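Week 3 — Textile care and household linen (handout, revised May)

Read this before the tutorial. Bring your own fabric care label if you can find one that's still legible.

## 1. Fibre and weave

Most bed sheets sold in Australia are cotton, polyester-cotton or linen. Cotton takes dye well and tolerates a hot wash. Linen is stronger wet than dry and creases easily. Polyester-cotton dries quickly and needs little ironing, but it pills at the points of wear.

Thread count is the number of warp and weft threads in a square inch. A plain percale at 200 is a perfectly serviceable sheet. Very high counts are usually reached by counting each ply of a multi-ply yarn, so treat them with caution when comparing prices.

Weaves you need to know:

- **Percale** — one over, one under. Crisp, matt.
- **Sateen** — more yarn on the face of the cloth. Smoother, with some sheen, and snags sooner.
- **Flannelette** — brushed after weaving. Warm, sheds lint for the first few washes.

## 2. The Garkow survey

The Garkow household survey collected 1,283 usable responses on laundry habits. Of those who owned a clothes dryer, 62 per cent said they still line-dried their sheets when the weather allowed. We'll come back to the survey method in the assignment, so note two things now: respondents reported their own behaviour, and the question didn't define "sheets". Some people probably included doona covers.

## 3. Washing and drying

Wash sheets separately from towels. Mixed loads tangle, and towel lint ends up on everything. Don't fill the drum past three-quarters. Coloured sheets go on the line inside out, in shade if there is any.

Fitted sheets shrink mostly in length. If the corners start to ride up, measure the mattress depth before blaming the wash — a pillow-top can outgrow a standard wall.

## 4. Fit and surface

A fitted sheet should sit flat without strain on the corner seams. Light creasing across the middle is normal in unironed cloth. Compare with your own bed at home before completing worksheet 3.

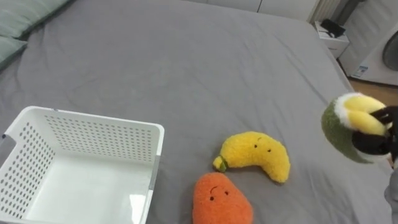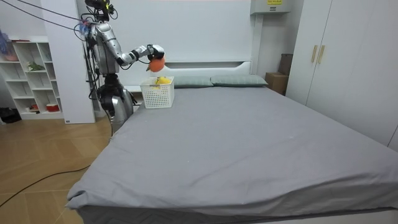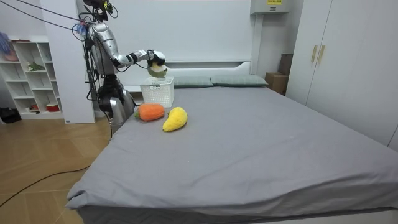
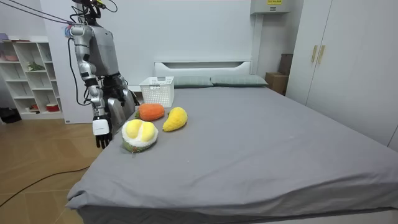
*Fig. 1 (four views). Bed and white basket. The grey fitted sheet and its creases are described from the first view.*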